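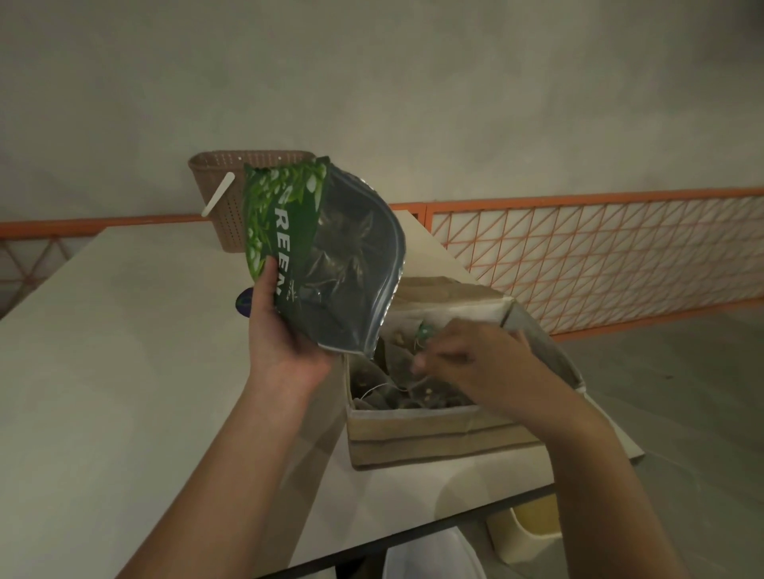
Figure 3. Bagging task, head view: the left hand holds the pouch upright and the right hand reaches into the box of tea bags.

4.2 Learning to fill a pouch from human hands

Of all the tasks in the Vasstead set, filling a resealable pouch with tea bags is the one we have grown fondest of, perhaps since it looks so easy until one tries to teach it to a machine. The pouch bends wherever it is gripped, the strings tangle, and a tea bag in its mesh sachet has no firm edge for a fingertip to find. We recorded 1000 demonstrations from head height and, after setting aside those in which the hands could not be tracked well enough, kept 847 for training.

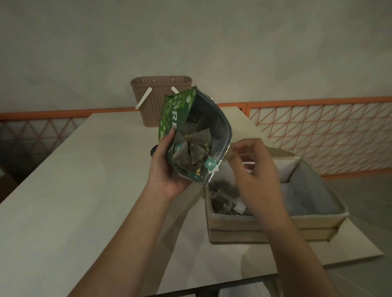 Figure 4. Open pouch with tea bags showing at its mouth; the right hand is above the box.

Our earlier policy, Birex, treated the two hands as one long list of joint angles, and it tended to let the pouch sag while the other hand was busy. Flusora instead predicts the holding hand first and passes that forecast along to the reaching hand, so that both share an idea of where the mouth of the pouch will be. We tested the two policies on the same 263 held-out clips, and Flusora had the lower wrist error for both hands.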